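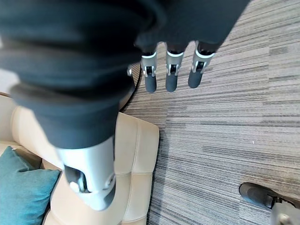
Ellness Striped Carpet

I've been selling floor coverings out of my little shop for a good while now, and striped carpet is still the thing I get most excited about! A plain floor is fine, sure, but stripes give a room some direction (and they're a lot more forgiving of crumbs, if your house is anything like mine).

The Ellness comes from Zolalden, who also make the Mancuso runner I have on my own stairs. It's 200 cm wide and cut to whatever length you need, in steps of 10 cm. I keep 2 full rolls in the shop, so most orders go out within 2 days. Longer pieces I have to order in — January is always slow for those, so please ask first.

Run the stripes the long way in a narrow room and it'll look longer. Run them across and you get a wider, cozier feel. I tried both in my back bedroom before I made up my mind, and I still think about switching it back!

For cleaning, just vacuum along the stripes and blot up spills with a damp cloth. Please don't scrub, you'll rough up the surface. I'd put a Piltulell underlay beneath it too, especially on a hard floor, and I can cut that to match when you order.

A full roll weighs nearly 600 ounces with the wrapping on, so have someone around to help you carry it in. Samples are free, one per household, and you only pay the postage.

Page updated 02/11/2023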